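The Fekeck Mysteries: Complete Television Series
Briledora Archive Editions, boxed set

The Fekeck Mysteries is presented complete for home viewing for the first time. The set contains all 32 episodes of the period detective drama, set in a garrison town in 1814, together with the feature-length pilot, which was withheld from repeat broadcast for many years.

Alun Powell stars as Captain Udadik, the retired army surgeon who becomes the town's reluctant magistrate. Aranka Gulyás appears throughout as his housekeeper and, from the second series, as his principal rival in matters of evidence. Dénes Hegyi directed the pilot and 21 of the episodes.

Picture and sound have been restored from the original film elements under the supervision of Tibor Kozma. Scenes shortened for the early evening repeats have been returned to their full length.
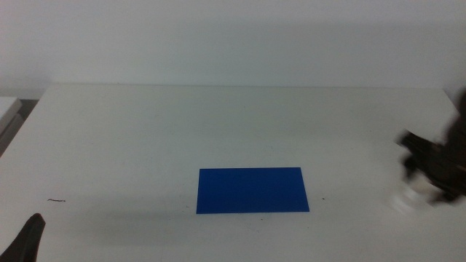
Are subtitles provided for every episode?

English subtitles for the hard of hearing are provided on all episodes and on the pilot. The audio commentaries are not subtitled.

Supplementary material includes commentaries by Mr Powell and Mr Hegyi on four episodes, and an interview with the costume designer, Tania Uddin. A booklet of 62 pages contains a full episode guide and an essay on the Kemppainen scripts, two of which were never filmed.

Orders received before noon on Friday are dispatched the same day. Sets returned unopened will be refunded in full. Faulty discs are replaced individually and the complete set need not be sent back. Libraries and schools should apply to Briledora for the institutional licence before arranging a public showing. The edition will be available from September.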